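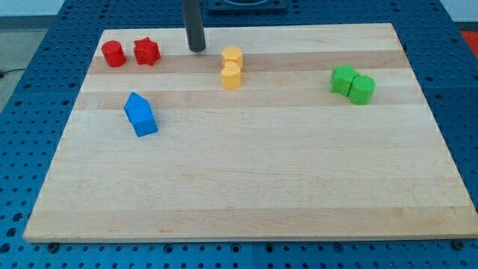

**How a tree turns into a plank**

OK so a tree is round. A plank is flat. How do you get from one to the other? Sounds easy. Just cut it! But there's a lot more waiting than cutting.

Quick thing first. Wood is made of tiny tubes. Super tiny, you'd need a microscope for most of them. When the tree is alive, the tubes carry water up from the roots to the leaves. Think of a giant bundle of drinking straws, all standing up and squished together. Keep the straws in your head, we need them later.

**Step 1: picking the tree**

Somebody walks through the forest and picks. Not too young, not rotten, mostly straight. They put a splash of paint on the trunk so the cutting crew knows which one. In the Triltolska woods the paint is orange. Other places use blue or pink, whatever shows up.

Then it gets cut, the branches come off, and the trunk is now called a log.

**Step 2: bark off**

At the mill the log goes through a machine that scrapes off the bark. Bark is full of dirt and little stones, and stones are terrible for saw blades. The bark doesn't get thrown out. Gardens use it. So do playgrounds, that brown chippy stuff under the swings might be bark.

**Step 3: sawing (loud!!)**

The mill near us is called Asamoah and you can hear it from the school bus. Akosua Owusu runs the big saw there. It's a band saw, so the blade is a huge loop of steel with teeth, going round and round like a belt. The log rides past it on a cart. Zzzzzip, one slice. Back up, move over, zzzzzip, another slice.

There is more than one way to slice a log:

- **Plain sawn.** Slice slice slice, straight across, like bread. Fast. Hardly any waste. The planks get wavy patterns on the flat side, sort of like pointy hills.
- **Quarter sawn.** First cut the log in quarters, longways, like a pickle. Then slice up each quarter. Slower and more scraps, but the lines come out nice and straight and the plank doesn't bend so much.

I asked Akosua which is better and she said "depends who's paying."

**Step 4: waiting. And waiting**

Remember the straws? They're full of water. Fresh wood is called green wood, even though it isn't green. It just means wet. A fresh plank can be so heavy you can't lift your end of it.

If you build a door out of wet wood, the wood dries later, on the wall, and shrinks. Then you get gaps. Or it twists and the door won't shut. So you dry it first.

Way one: stack it outside under a roof, with skinny sticks between the layers so air can get through. The sticks are called stickers. (Yes really. No you can't put them on your notebook.) An old rule says one year for every inch of thickness. So a plank 2 inches thick sits there for two years! You could be in a whole different grade.

Way two: a kiln, say it "kill" or "kiln", people do both. It's a big warm room with fans. Takes weeks instead of years. You have to go slow at first though. If the outside dries too fast and the inside is still wet, the plank cracks.

Prapai Khunthong looks after the kiln at Clulta, the lumber yard by the river. She checks it every morning with a meter that has two pins. Push the pins into the wood, electricity goes from one to the other, and the meter turns that into a number for how wet it is. Water lets electricity through easier then dry wood does.

**Step 5: making it smooth**

Dry planks are rough and fuzzy and a bit bendy. They go through a planer, which has spinning knives that shave off a thin layer. Out comes smooth wood and a giant pile of curly shavings. The shavings go to horse barns, mostly. Hamsters too.

**Does wood stop moving after that?**

Nope. Even old dry wood soaks up a little water when the air is damp and lets it go again when the air is dry. It gets a tiny bit fatter and then skinnier, mostly across the plank. Hardly at all along the length. That's the straws again — they swell sideways, they don't get longer. This is why some doors stick in summer.

**Try it at home**

You need 4 popsicle sticks, a ruler, a cup of water. And a grownup if you are small.

1. Measure how wide each stick is. Write it down.
2. Put 2 sticks in the water. Leave the others on the shelf.
3. Wait til tomorrow. Go do something else.
4. Measure all of them again. Bend them gently too. Which ones feel different?

The change is really small so look close at the ruler. If you can't see any, lay a wet one on top of a dry one and line up one edge.

**Words to know**

**Grain** — the lines in the wood, which way the straws go.

**Knot** — a dark round spot where a branch used to be.

**Warp** — when a plank bends or twists.

**Sapwood** — the outer part of the trunk, usually paler, carries water.

**Heartwood** — the middle, older, often darker. Doesn't carry water any more.

Next one is about plywood, out in May. Bring glue.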